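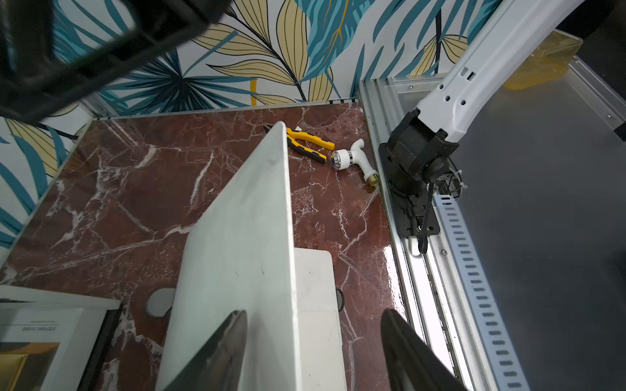
Tools left within reach of a tabletop arm – what is the rule?
Posted by Ghazal Golestani, 02/06/2018

We run a small arm on a marble counter, with an aluminum rail and cable duct down one side. The gripper handles parts on the counter. People keep setting hand tools down in the work area, pliers mostly, and I want a written rule before we add a second shift. Is there a standard that says what can be in there while the arm has power? Our supplier, Drirkodance, only says "keep area clear."

Mervin Charbonneau
I don't know of one that lists pliers by name. ISO 10218 is the usual starting point for industrial arms, and it expects you to do a risk assessment for your own setup. A loose tool goes in there as a hazard: the arm can hit it, push it off the counter or grip it by mistake. At the Lindstead shop we wrote it this way:
Only the parts for the current job stay inside the reach line.
Tools go back on the board before the arm is enabled.
Whoever presses start looks first.
We taped the reach line 32 cm outside the farthest point the gripper can get to. Also check cables near the joints at full travel. One that hangs fine at rest can still snag – tie it with enough slack for the whole move.

karnov82
just slow the arm down, we never had a problem

Kermani
Slower helps but you still need the assessment. Write down the speed you used in it, and redo it if you change the gripper.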